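Crusty bread

Crusty bread is bread baked with a firm, browned outer layer around a softer interior, called the crumb. It is usually made from flour, water, salt and yeast or a sourdough culture. The colour of the crust comes mainly from browning reactions at the surface of the dough, and steam in the early part of baking helps the loaf expand before the crust sets.
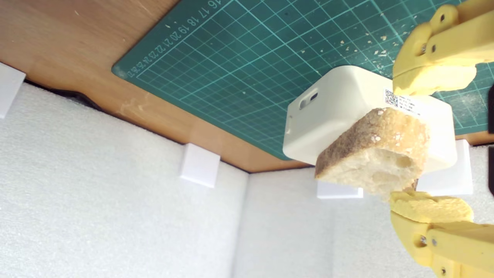
A slice with a golden brown crust and an open, airy crumb. Photo: Joanne Greenwood

Irregular holes are typical of wetter doughs and long fermentation. Sandwich loaves tend to have a finer, more even texture.

Storage
A cut loaf is best kept at room temperature in a paper bag or bread bin. Plastic holds in moisture and softens the crust. Refrigeration speeds up staling, but sliced bread freezes well and can be toasted from frozen.

See also: Sourdough, Damper, Breadcrumbs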